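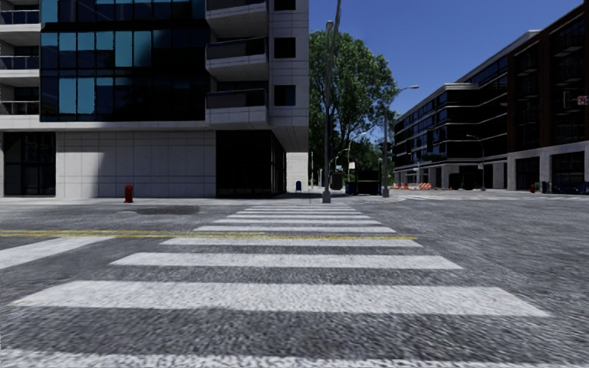
*Ukadby street pack, city crosswalk map. Curb-level view along the crossing.*

# Bamau Street Sim: gallery and notes

Bamau Street Sim is a rendered city for testing delivery robots, sidewalk robots and low-speed vehicles before they go outside. You bring your own control software. The simulator supplies the streets, the camera feeds and the ground truth labels. The picture at the top of the page comes from the Ukadby pack, which is the one most new customers start with.

Page last updated 18/08/2020.

## About the crosswalk map

The white bars of the crossing run from the near side of the road toward the opposite curb. A double yellow center line meets them partway, and there is a thick white stop line on the left. Lane marking detectors get tested on this junction a lot, so the paint is modeled as its own layer and can be worn down with a slider. The slider goes from 0 (fresh) to 15 (barely readable).

The road surface is speckled gray asphalt. Teams using downward-facing cameras asked for more grain in the last version, and the new texture is now the default. The old smooth one is still in the install folder under "legacy" if you need to repeat earlier results.

Across the road is a gray-paneled building with a dark glass front and projecting balconies. Some panes pick up teal and the rest stay close to black. Reflections can be turned off per building, which speeds up rendering on older cards.

Street furniture in view includes red hydrants, streetlights, a small blue mailbox and a pedestrian signal showing red at the far right. Each one is a separate object with its own label and collision shape. You can move or delete them in the editor. Signals can be driven by the built-in timer or by your own script.

An orange and white striped barrier stands in the distance, with two orange traffic markers to the left of it. Barriers and markers come from the roadwork set and can be placed on any road or sidewalk. Route planners should treat them as temporary objects, and they are tagged that way in the label file.

The sky is set to clear. Overcast, rain and night are included with every license. Fog is a paid add-on.

## What comes with the Ukadby pack

- 63 mapped junctions, all with editable signals
- 2174 placed street objects
- Color, depth and segmentation output for each camera
- Scripting in Python and C++
- Sample project for a four-wheeled sidewalk robot

Pedestrians and moving cars are in a separate traffic module. It installs over the pack and needs a restart of the editor.

## Other packs

**Dustdale.** Small-town streets, narrow sidewalks, gravel shoulders and driveways. Fewer signals, more uneven ground. Good for wheel slip and curb climbing tests.

**Poduval.** Warehouse yards and loading docks, with a short stretch of public road between two gates. Scheduled for December.

Packs share the same object names and label numbers, so a script written for one will load in another. Start positions do need to be set again for each map.

## License

A single-seat license for the simulator with one street pack is $1623 per year. Extra packs are priced separately. Schools and university labs can ask for the teaching rate through the contact form. The trial build opens the crosswalk map only, and saved runs from the trial can be opened later in the full version.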